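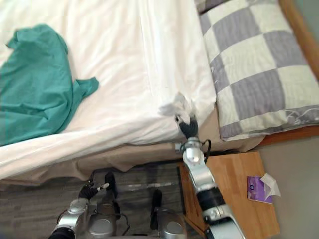
Week 4 – Crowd behaviour and the duty of the ground

A cricket ground must protect the players from the people who paid to watch them. In our reading, the match at Dranham, a fielder near the boundary was hit by a plastic cup, and the umpires stopped play. The nearest steward had up to 500 spectators in his section. Think how hard it is to find one thrower there. A bright shirt in a white crowd is easy to remember, as a teal-green cloth on a white sheet is easy to see, but most witnesses at Dranham recalled only the colour and never the face.

Please note the order of reporting: fielder to captain, captain to umpire, umpire to match referee. The captain should not go to the fence himself – this was the error at Clurngate, where the fine was $3000.

For Wednesday, read Đorđević on stewarding, pages 1 to 40, and write one page on this question: should the home club pay when the thrower is not found? Use Canadian or Australian cases if you can. Bring a printed copy, please.

S. Sundaram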